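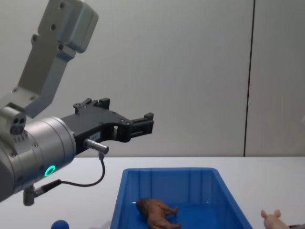

Which databases can Drasaris back up?
MySQL, PostgreSQL and SQLite. Each one needs its own section in the settings file.

Setup
Copy the sample settings file to your site's root folder and fill in the host, user and database name. Leave the port blank to use the default.

Limits
Dumps are split into 40 MB parts. The tool keeps the last 13 dumps and deletes older ones – change the "keep" value if you need more. Table names longer than 70 characters are skipped and written to the log.

Changes
Last updated August 18, 2020. Restore from split files added in March.

Maintainer: Kgomotso Coetzee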